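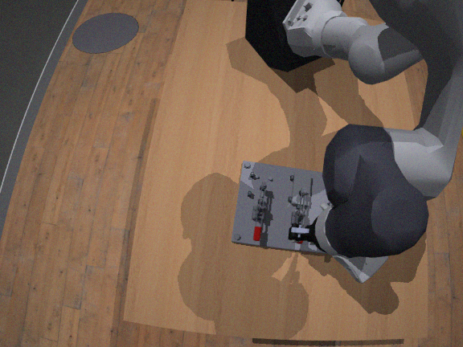

What was wrong with the force stop?

It compared the limit with an old force reading. When the sensor data stopped arriving, the last value stayed in memory, and the stop treated it as current.

Force stop fault in the clamp and peg cell
Project report, Mousavi Automation Lab
Esko Suominen and Gholamreza Nouri

1. Background

Our project was to program an arm to work on a fixture plate with toggle clamps, first in simulation and later on the lab's own cell. The simulated cell was built in Varia. The arm program runs on a controller package called Bolix, which was already installed on the lab computers. We wrote the task steps, the logging and the force stop.

The force stop is supposed to halt the arm when the force at the wrist goes over 200 newtons. We picked that value early on and did not change it during the project.

2. How the fault was found

Gholamreza left a batch of 1101 runs going on a Saturday. The summary the next morning said that no run had gone over the force limit. That looked good until he replayed one of the runs and saw the gripper come down on a clamp handle and keep pushing. The arm tracked its planned path with a large position error and no stop was issued.

We first suspected the contact settings in Varia and lost several days on them. Changing the stiffness of the clamp model made the contact look different, but the recorded force at the wrist was exactly the same to the last decimal. A real signal would have changed at least a little, so we started looking at the path between the sensor and the stop.

3. Cause

The wrist sensor sends its readings through a small program named Avel, written by an earlier student group. Avel opens a connection at startup. If the simulation is reset while a message is being sent, the connection closes and Avel does not open it again. It gives no error.

Our stop asked for the latest reading at every control step. With the connection closed, the latest reading was the one from before the reset, normally taken with the arm in free space. It was far below the limit and stayed there for the rest of the run.
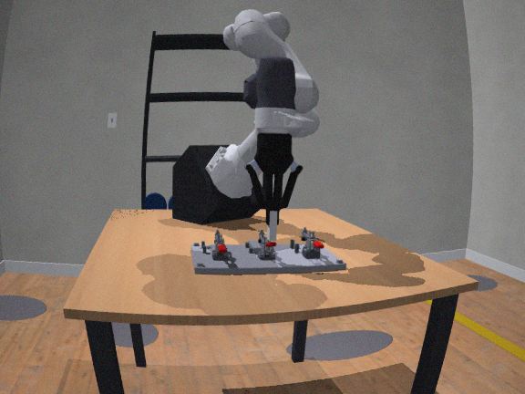

Why did the log not show the problem?

The log stored each force value with the time it was written to the file. It did not store the time the value was measured, so an old reading looked the same as a new one.

4. Extent

We searched the batch for runs where the force value never changed after the reset. There were 662. In those runs the force stop could not have worked, whatever the arm touched. We removed them from our results and did not try to repair them.

5. Changes made

Every reading now carries the time of measurement. If the newest reading is more than 3 control steps old, the arm stops and the run is marked as a sensor fault. Avel reconnects after a reset and writes a line to the log when it does.

We also added a check before each run in which the arm moves to a clear pose and waits for fresh readings. Esko tested the new stop by closing the connection by hand at different points in the task. The arm stopped in each test.

6. Remaining work

The stop has only been tested in Varia. Before the program is used on the lab's cell, the same test should be done at low speed with a person at the emergency stop button. We have not measured how long the arm takes to come to rest after the stop is issued, and the peg task has not been rerun with the new code.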